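Treson Customer Help
Ticket 698
Product: Lodus cabinet, white, with oval opening in the side panel
Subject: Side panel creeps away from the body and buzzes when the door shuts
Opened by: Nabila Tawfik
Handled by: Adel Benmoussa
Opened: October 20, 2026
Status: Solved

Nabila Tawfik wrote:

Hello there, and I hope this is the right form, as the other one wanted an order number and I only have the one off the delivery note. I bought the Lodus cabinet back in May, the white one, 66 cm wide, and on the whole I am very fond of it. It holds all the sewing things and the spare lamp, and the oval opening in the side is just the job for feeding the lamp's flex through. It has been lovely right up until the last couple of weeks.

The trouble is the side panel, the one with the opening in it. It has started to creep. If I press it home with the flat of my hand it stays put for a day or so, and then there is a gap down the edge again, wide enough to slide a coin into. When the door shuts, the panel gives a sort of buzz, like a wasp in a jam jar. My sister thought it was the fridge and we spent a whole evening listening to the wrong side of the wall.

What I have tried so far:

Tightened the two screws I can reach at the back. They were snug already and barely moved.

Folded card pushed into the gap. Stopped the buzz for an afternoon, then fell down inside.

Took everything out and moved the cabinet along the wall a bit, in case the floor was to blame. The floor is old and goes its own way in that corner. No difference that I could hear.

I have not touched the pegs, as the leaflet has a rather stern drawing of a hand with a line through it.
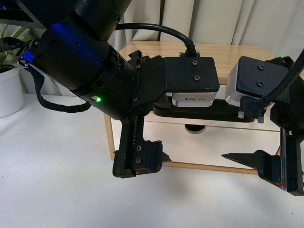
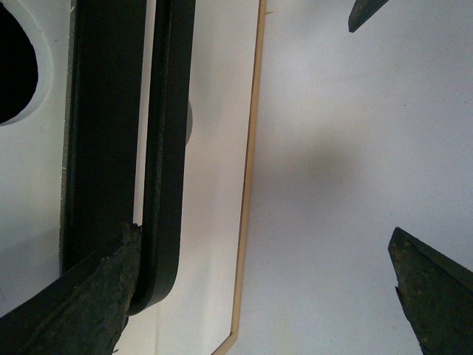
I should add that nothing heavy lives in it. The heaviest thing is the button tin — there must be about 300 in there by now, from my mother mostly — and that sits on the bottom shelf. I would be sorry to send the whole cabinet back over one panel, so if there is a part I can fit myself I am quite willing. I have a decent screwdriver and plenty of patience before lunch.

With thanks,
Nabila

Adel Benmoussa replied:

Good morning Nabila, and thank you for such a thorough message. You have saved me asking half my usual questions. I am sorry about the wasp.

A creeping panel with tight back screws usually comes down to the cam locks along the front edge. They need a firm half turn, and if one was left a little short when the cabinet was put together, it can work its way round with the door opening and closing. You can ignore the stern hand for this. It refers to the shelf pegs, and I agree the drawing is not clear.

Could you try the following? Allow 20 minutes and have somebody to lean on the panel if you can.

1. Empty the shelves and unplug the lamp, then draw its flex out through the opening.
2. Open the door and prise off the small round caps on the inside. A butter knife will do.
3. Turn each lock back until it goes slack.
4. Press the panel fully home and hold it there while you turn each lock the other way until it stops.
5. Put the caps back and shut the door a few times before you load the shelves.

If any of the locks goes round and round without biting, stop there and tell me which one, counting from the floor. I can post you a set from our Zudis parts shelf.

Nabila Tawfik wrote:

Second from the floor! It spins like a top. The rest took up nicely and the panel is much better at the bottom, but there is still a bit of give halfway up. The buzz has gone down to more of a hum. Please do post the set, and the address is the same as before — the flat above Bouzid the shoe mender's, and the bell needs a good long push.

Adel Benmoussa replied:

Posted this afternoon, no charge. The old lock should lift straight out once it is slack. I have put in an extra pair of caps, as the first ones seldom survive the butter knife.

Nabila Tawfik wrote:

Arrived and fitted. The panel is flush all the way up, the door shuts quietly, and the lamp is back in its place with the flex through the side. One of the caps did indeed ping off under the sofa, so thank you for the spares. Please close this whenever suits you.

Closed by Adel Benmoussa. Note passed to the leaflet team about the drawing on the pegs page.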